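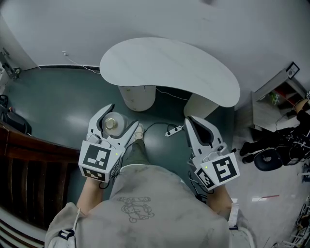 ## Ticket 405 — label printer skipping every other label

**Status:** open, workaround in place
**Site:** Andlow, packing side
**Opened:** 14th December

Reported: the Jiltudix prints one good label, feeds one blank, prints one good. Started after the new rolls went on. Shipping queue backed up to 61 orders by lunch.

### Tried so far

- Power cycle. No change.
- Swapped the USB cable, then the port. No change.
- Cleaned the gap sensor with a dry swab. Bit of glue on it. Ran a test of ten, still skipping.
- Recalibrated from the front panel (hold feed untill it blinks twice). Better for a few minutes, then back to the same thing.
- Checked the label size in the driver. Set to the old Moldovan stock, which was longer. New Solmont rolls are shorter. Changed it, saved, restarted the spooler.
- Skipping stopped. Now the barcode sits too low and the last line gets clipped.

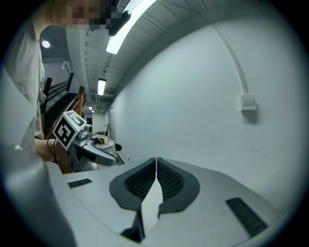 *Light gray T-shirt, hand-held gripper with white cube marker on top.*

### Where its at

Template still has the old margins baked in. Moved the top offset up by 33 in the driver and the clipping went away on plain address labels. Return labels still bad — those come from a diffrent template and I can't edit it with my login.

Workaround: print returns from the office machine for now. Don't touch the driver size again, it's right.

### Need

1. Edit rights on the returns template, or somebody with rights to fix the margins.
2. Decision on the old stock. Nearly 700 labels left on the shelf and they won't work with the new setting. Use up in the office or toss?
3. Someone to check the second printer. Same driver, probably same problem, not tested yet.

Leaving this open till returns print clean.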